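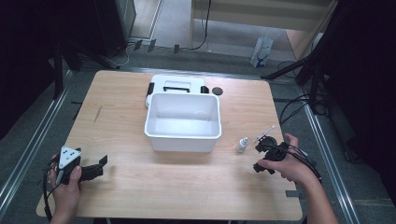
Csenge Vörös reckoned we should stop chasing speed and start chasing variety, and that got us going before I'd even found a pen. Her point was that 200 near-identical goes at putting a dropper bottle in a bin teach the model one arm path and not much else.

**Plumitia demos, catch-up at Maltley, March**

There: Csenge, Kálmán, me (typing, badly)

**Bottle into bin.** Kálmán wants the bottle's starting spot moved after every take — I'm with him, and so was Csenge once he promised not to use a grid. We keep the white bin for now. I did ask about a coloured one and got told to wait my turn!

**Fumbles.** Long chat, this one. I'd been binning every take with a dropped bottle, and Csenge would like them kept if the person picks it up again and finishes. Fair enough. Kálmán will add a "recovered" tag, and I'll go back through the last 40 and fish out the ones I was too harsh on.

**Hand-held grippers.** Left and right need their zero checked at the start of each session, jaws fully shut. We skipped it twice and the widths came out 2 mm apart, so 13 takes are parked until Kálmán has a look.

**Ellness.** They've asked for left-hand-only takes. Not decided. Csenge is ringing them.

Next catch-up 2 pm, same room, and I'm bringing the labelling sheet.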